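Section 6. Folding on a Bed (hand-held grippers)

Zaltik Home Manipulation Kit, Operator's Guide, revised 20 Oct 2024

Read this before you promise anyone a robot that does the laundry. The Zaltik arm can't fold a shirt on its own with the current software. What it has are recordings of people folding with the hand-held grippers, and this section covers how to make those. The Henness brochure says the kit is "chore ready". We would not put it that way.

6.1 Before you start

1. Clear the part of the bed you'll fold on. The rest of the room can stay as it is.
2. Pull the sheet smooth. Patterned sheets are allowed, though the Borndale tracker had more trouble with them in our August trials.
3. Choose one light garment. Leave hoodies and anything with a zipper for later.

Caution: Keep loose hair and drawstrings away from the finger linkages.

6.2 Folding

4. Take one gripper in each hand and close the fingers on the edge of the cloth. Don't scoop from underneath.
5. Lift, then lower. Go slower than feels natural. 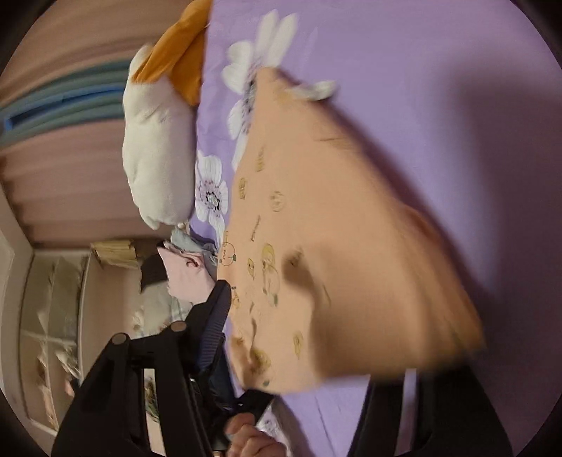 6. If the cloth slips, set it down and start that fold again. Don't catch it with your bare fingers, as the software will treat the catch as part of the job.
7. Fold the sleeves in before you fold the body. Sleeves are where most attempts go wrong, by machine or by gripper.
8. Let go with both grippers and back them off a little before you stop recording.

Note: A person with free hands folds a T-shirt in a few seconds. Our best operator, Stavros Đorđević, needed 18 seconds with the grippers. The arm, working from 200 recordings, finished 2 shirts out of 14 tries, and we were generous about the word "finished".

6.3 Judging the result

A usable fold lies flat and stays put when the grippers leave it. It doesn't have to be square. Mark it "rough" in the Iyamu log if a sleeve or hem sticks out, and keep the recording anyway.

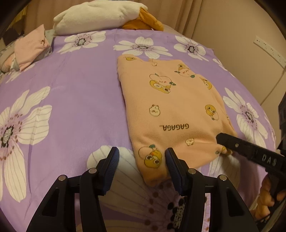 Figure 6-2. Folded garment on the bed, open gripper at the near side.

Caution: Don't colour your notes with what the arm might do one day. Write down what the cloth did.

For stacking and putting away, see Section 7. The arm does neither yet.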